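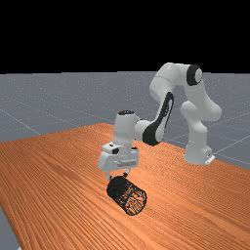 Back from the open day at Cilberg and my feet are killing me, but wow, so worth it! Little thread.

Trinh Giáp ran the simulation corner and I basically camped there. She had an arm on screen going for a black cylinder lying on its side on a wood tabletop, and she let us pick where the cylinder went before each try.

I picked mean spots, obviously. She'd done 425 tries on this setup before we even showed up — and she still leaned in to watch every single one.

Asked her why the sim first. She said you can mess up all morning and not bend anything. Fair!

Then Karim Belhaj took 13 of us over to see Tanui, the real arm. Way quieter than I expected?? I kept waiting for a whirr.

Somebody's kid asked if it gets bored. Karim thought about it for a good long while and said he does, sometimes.

Coffee was bad, cookies were great — I had three.

They're doing another one in September. Sign-up isn't open yet, I'll post the link when it is. Who's coming with me?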